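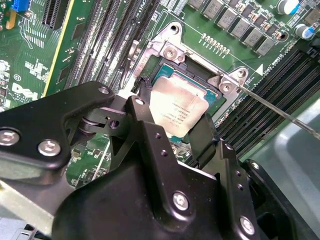 ソケットまわりを最初の題材にするのは順番が逆ではないか、とヴラスタ・カドリッチは中間発表のあとに書いてきた。メモリの抜き差しで位置合わせの精度を確かめ、それからCPUに進むほうが、失敗したときに原因を切り分けやすいという指摘である。もっともな意見だったが、私たちはすでにCPU用の爪を作り始めていたので、順番は変えなかった。そのかわり、把持と位置合わせを別々に記録することにした。本報告はその結果をまとめたものである。

1. 目的

共同工房ドルーネスのロボットアームを使い、中古のデスクトップPCからCPUを取り出し、再びソケットに置く作業を行う。工房には分解待ちのPCがたまっており、部品の取り出しをアームに任せられるかどうかが出発点だった。班は2名で、爪の設計と加工をロヤ・ガセミ、動作プログラムと記録を筆者が担当した。課題名はヤルカノとした。

2. 爪の設計

最初の爪は平らな板を向かい合わせただけのもので、CPUの基板の縁をつかむと傾いた。ヒートスプレッダの側面を押さえる案も試したが、閉じる力を少し上げるだけで滑って上に逃げる。三つ目の案で先端を細くし、基板の両側から挟む形にした。先端の角は紙やすりで手作業で落としてある。この加工は図面に寸法を書いておらず、同じものをもう一組作れと言われると困る。次の班のために測り直しておくべきだった。

爪はボルトで本体に固定している。取り付け穴に遊びがあり、付け直すたびに先端の位置が少しずつ変わった。5月の記録にばらつきが大きいのはおもにこのためと考えている。6月からは爪を外さずに保管し、作業の前に基準点に触れさせて補正値を取り直した。

3. 作業手順

ねじを扱う工程とCPUを扱う工程は分けた。どの工程でも、開始前に人が電源ケーブルの抜けを確認し、非常停止ボタンのそばに一人が立つ。CPUの工程は次の順で行う。

レバーを外し、固定枠を開く(人が行う)
手首カメラでソケットの四隅を検出する
爪を開いて降下し、CPUを挟む
真上に持ち上げ、待機位置で停止する
向きを確認し、ソケットの上に戻って降ろす

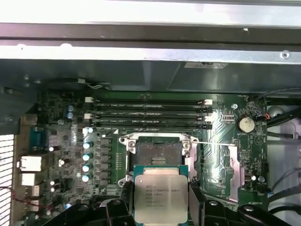

待機位置での停止は、はじめは手順に入れていなかった。持ち上げてそのまま次の動作に移ると、爪の中でCPUがわずかに回っていても気づかない。そのまま降ろせばソケットのピンを曲げるおそれがある。そこで、停止中に手首カメラの画像から基板の輪郭を取り、傾きがしきい値を超えていたら人を呼ぶようにした。しきい値は厳しめに決めたため、問題のない姿勢でも呼び出しがかかることが多かった。工房の窓から日が入る午後は特に多く、途中からは夕方に作業するようにした。

降下の速度についても一度やり直している。遅くすれば安全だと考えていたが、遅すぎるとアームの関節が細かく引っかかるような動きをして、かえって先端が揺れた。結局、ソケットの手前までは普通の速度で下ろし、最後の区間だけ遅くした。切り替えの高さは動作を見ながら決めた値で、計算で求めたものではない。

4. 結果

把持から戻しまでを通しで97回行った。人の手を借りずに終えた回もあるが、待機位置で呼び出しがかかり、人が置き直した回のほうが多い。落下は二回あり、どちらも爪を閉じる命令が早すぎたことが原因だった。二回とも廃棄予定のCPUで練習していたときのことで、ソケットは樹脂のカバーで保護してあった。

把持だけを見れば、三つ目の爪にしてからは安定している。残った失敗の多くは位置合わせの側にある。固定枠の金属面が光を反射し、四隅の検出が隣の部品に引っ張られることがあった。カドリッチの言うとおりメモリから始めていれば、この問題にはもっと早く気づいたと思う。

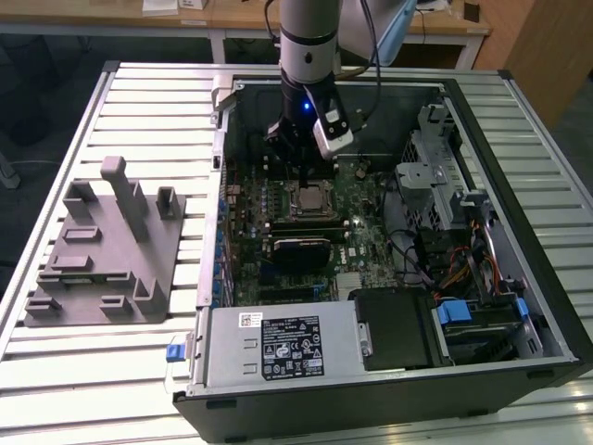
位置合わせの誤差には、カメラのほかに筐体の置き方も関係していた。開始時の筐体の位置は人が目分量で合わせており、日によってずれる。作業台はアルミの細長い材を並べたもので、溝が台の面に走っているので、タワーを横倒しにしたあと、この溝を目印に向きをそろえるようにした。それでも溝に沿った方向のずれは残る。筐体の左に置いた3Dプリントの灰色の治具を位置決めにも使えないかとガセミは考えていたが、期間内には試せなかった。

5. 残った課題

ログの形式が途中で変わっている。前半は動作ごとに一つのファイル、後半は一日分をまとめたファイルで、時刻の書き方もそろっていない。集計の際に手で直したのは403行で、この作業に提出前の二晩を使った。

ねじの工程はCPUの工程ほど進んでいない。ドライバーの先をねじの頭に合わせるところまでを主に調べ、締め付けトルクの測定は行わなかった。ザネレ・モレフェから、トルクを測れる手回しのドライバーと比べる方法を教わったので、引き継ぎ資料にはその手順を書いた。

爪の図面、補正値の取り方、手順書は工房の共有棚の「ヤルカノ」の箱に入れてある。図面は二つ目の爪のものが最新で、三つ目の爪は実物から寸法を取る必要がある。箱の中の細いほうの六角レンチは工房の備品なので、使ったら工具板に戻すこと。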